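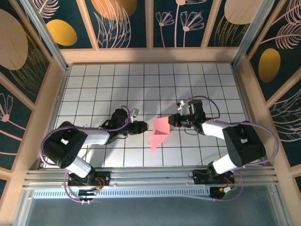 A reader of the first draft wrote to us that two arms are too much for a home workshop, and that one arm with a good clamp would do the same work for half of the money. We have tried this in October, and the clamp marked the soft pieces, so we kept two arms.

Home | Projects | Papers | Forum | About
Category: Robotics > Home and Shared Workshops
20 shares | 3 comments

3.2 Mechanical build

The Kenby cell was built in the shared workshop at Menton, in evening hours, during 40 days. Both arms stand on one metal rail assembly at the near edge of the work surface and face each other (Figure 3). We chose the rail because the base of each arm can be moved by hand and fixed again with simple tools. The dark lines on the surface help the operator to put a piece back in a similar place — they are not used by the software.

The cables were the most difficult part. In the first version they were too short, and the wrist could not turn fully. Now a purple cable makes a wide loop outside each elbow.

The lower finger in Figure 4 is 3D-printed, with square recesses in a lattice. It is the second design. The first one was solid and took more time to print, and it did not bend enough when it closed on soft material.

Figure 3. The two arms with a pink test piece between them.
Figure 4. View from the gripper, with the pink piece between yellow-tipped and yellow printed fingers.

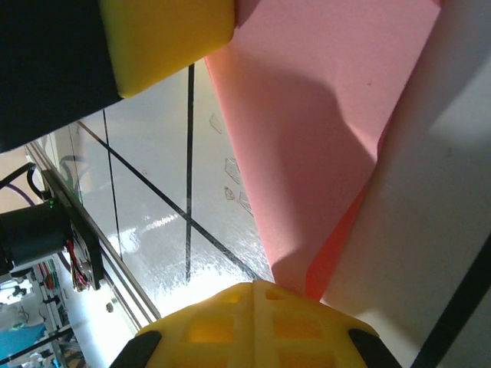
How often must the printed fingers be replaced? We changed them after 67 grasping sessions, when small cracks appeared near the screws. A spare pair is kept printed, and the change needs one hex key. After each change we repeat the calibration of Section 3.3.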